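Centhorpe Public Library System
Staff and Patron Newsletter
29 November 2022

Changes to Interlibrary Loan and the Holiday Returns Period

The Library System has completed its review of interlibrary loan service at the Centhorpe Main Library and the Wudwood Branch. The review began last spring, after patrons at both locations reported long waits for items requested from outside the county. The changes described in this item take effect with the winter schedule and apply to all cardholders in good standing.

During the review period the Library System received 319 requests for items not held in its own collection. Most were filled. The Interlibrary Loan Office was unable to fill 61 of them, in most cases because the lending library had restricted the item to use on its own premises. A smaller number were closed when the patron did not respond to a notice that a fee would be charged by the lender.

Patrons may now have up to nine interlibrary loan requests open at one time. Requests may be placed through the online catalog or at any service desk. Paper request forms will continue to be accepted at Wudwood, where a supply is kept beside the reference desk. Staff are asked to enter paper requests into the system on the day they are received and to write the request number on the patron's copy.

The loan period for outside items is set by the lending library and cannot be extended by our staff. A renewal may be requested once, no later than two days before the due date printed on the paper band. Patrons should leave the band in place. Items returned without it must be identified by hand, and this has delayed a number of return shipments.

Ecaterina Lungu has been appointed Interlibrary Loan Coordinator and will oversee the service at both locations. Ms. Lungu joined the Library System as a cataloger and most recently supervised the transfer of the Fragkou Collection of local maps and letters to the Main Library. Questions about individual requests should still be directed to the desk where the request was placed. Questions about policy may be sent to the Coordinator's office.

The winter schedule also affects deliveries between branches. The Library System has renewed its agreement with Galamik, the courier that carries materials between Centhorpe and Wudwood. The morning run will continue as at present. The afternoon run will be suspended during the holiday returns period, and patrons who have asked for an item to be sent from one branch to the other should allow an additional day before calling to ask about it. 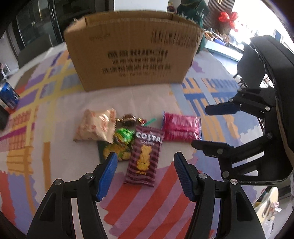

Packaged snacks and candies with an open cardboard box.

Overdue charges on the Library System's own materials will not accrue during the holiday returns period. Interlibrary loans are not covered by this arrangement and remain subject to the charges of the lending library. Book drops at both locations will stay open. Outside items should be handed to a member of staff at the desk and should not be placed in the book drop, where bindings have been damaged in the past.

New requests received during the holiday returns period will be held and processed in the order in which they arrived. Patrons who need an item for a course or a deadline in the new year are encouraged to submit the request before the period begins and to note the date by which it is needed. A note of this kind does not guarantee delivery.

The full text of the revised Interlibrary Loan Policy is available at all service desks. A large-print copy may be requested at the Main Library. The previous policy should be removed from desk binders and returned to the Administration Office.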